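Tadel: a word list of kitchen and pantry talk

G'day, and thanks for having a look! Tadel is a list of words people use for food, cooking and shopping, pulled together from old community cookbooks, newsletters and a fair few handwritten recipe cards. I started it in April when I couldn't find out whether anyone outside my nan's street said "slice" the way she did.

What you get

There are 557 headwords in one tab-separated file, tadel.tsv. Each row has 3 columns: the word, a short meaning in my own words, and the source code. Source codes are explained in sources.txt. Spelling is as printed, so you'll find both "lamington" and "lemington" (I kept the second one, I love it). 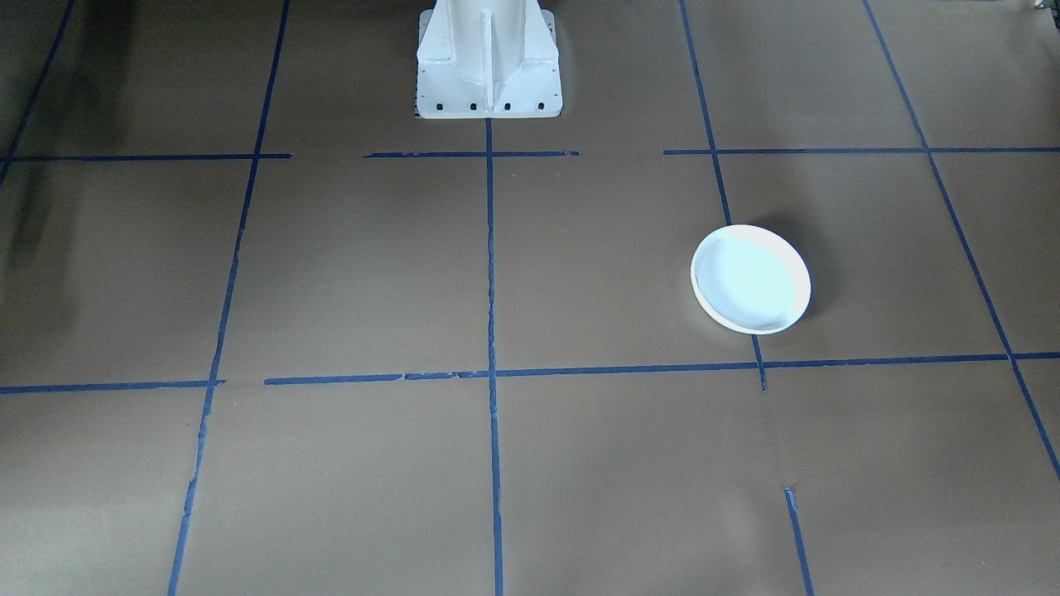

I've left plurals alone unless the plural means something different. Brand names are out, apart from a few that turned into ordinary words. If a meaning has a question mark after it, I was guessing from the recipe and would be very glad of a correction.

What's missing

Plenty. Most of the cookbooks are from country towns, so city words are thin, and drinks are hardly covered at all. The next batch is 40 recipe cards from the Pluvico box, which I've scanned but not typed up. I'd like to get to 1,000 words eventually, but my evenings are what they are.

Using it

Do what you like with it, just mention Tadel somewhere. Version notes are in changes.txt, last touched July 2026.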